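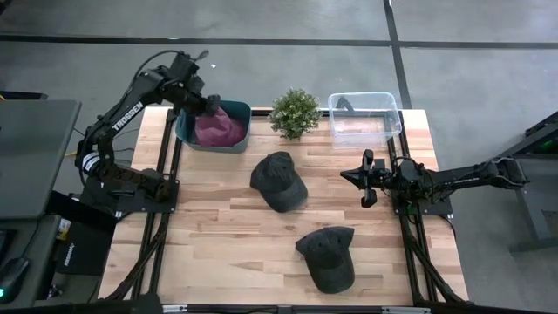
Kitchen and Laundry Guidance for Guests
Grajales Vacation Residences

The following guidance applies to all units at Grajales, including the Drusell and Punow buildings. It has been prepared by the Guest Services office to help guests make full use of the kitchen and laundry equipment during their stay. Guests staying one week or longer are asked to read the sections on refrigerators and linens with particular care.

On arrival

The refrigerator is set to its lowest cooling level between stays. Turn the dial to 3 when you arrive and allow two hours before loading it with fresh food. Groceries that cannot wait should be placed at the back of the lower shelf, away from the door.

The water heater serves the kitchen and bathroom together. If the dishwasher and shower are used at the same time, the shower may run cool. Running the dishwasher after 9 in the evening avoids this in most units.

Cooking

Each kitchen is supplied with pots, two frying pans, a baking sheet, a colander and basic utensils. Nonstick pans should be used with the nylon or wooden tools in the drawer beside the stove. Metal utensils are for serving only.

Switch on the exhaust fan before heating oil. The smoke detectors in the Punow building are close to the kitchen and respond quickly to frying. Should an alarm sound with no fire present, open the balcony door and leave the hallway door closed, as smoke in the hallway will set off the alarm for the entire floor.

Fish and shellfish may be cleaned at the outdoor sink beside the parking area. Please do not clean fish in the unit. Shells, bones and grease must not be put down the disposal. Pour cooled grease into an empty can and place it in the trash.

To remove the smell of seafood from a pan, simmer one cup of water with two tablespoons of white vinegar for a few minutes, discard the liquid and wash as usual. Cutting boards may be rubbed with coarse salt and half a lemon, then rinsed in cold water. Wooden boards should be dried standing on edge and should not be put in the dishwasher.

Coffee makers

Local water is hard, and the coffee makers scale up over a season. Housekeeping descales each machine monthly. If yours brews slowly, fill the tank with equal parts water and white vinegar, run a full cycle, and follow it with two cycles of plain water. Filters are kept in the cabinet over the machine. Replacements may be requested at the front desk.

Sand, swimwear and towels

Shake beach towels outdoors before washing. Sand left in the washer collects in the drain filter and is the most common cause of service calls in the Drusell building. Rinse swimwear in cold water soon after leaving the pool or the ocean and hang it on the rack provided. Do not hang items over balcony railings.

White bath towels are for indoor use. Striped towels are for the pool and beach and may be exchanged at the front desk between 9 in the morning and 7 in the evening.

Sunscreen marks on fabric should be treated before washing. Apply a small amount of dish soap, leave it for several minutes and rinse in cold water. Bleach may turn these marks orange and should not be used on them.

Laundry room

Machines are on the ground floor. Fill washers no more than three-quarters full and clean the dryer lint screen before every load. A normal load of towels dries in two 30-minute cycles. Unattended loads may be moved to the folding table by other guests.

Before departure

Empty the refrigerator, start the dishwasher and place used towels in the bathtub. Unopened dry goods may be left on the counter. Beds need not be stripped.

Questions about equipment should be directed to Efraín Echeverri, Guest Services. Repairs are handled by Vsevolod Zakharchenko at the Jostlow maintenance office, extension 27. After hours, dial 9 from the telephone in your unit.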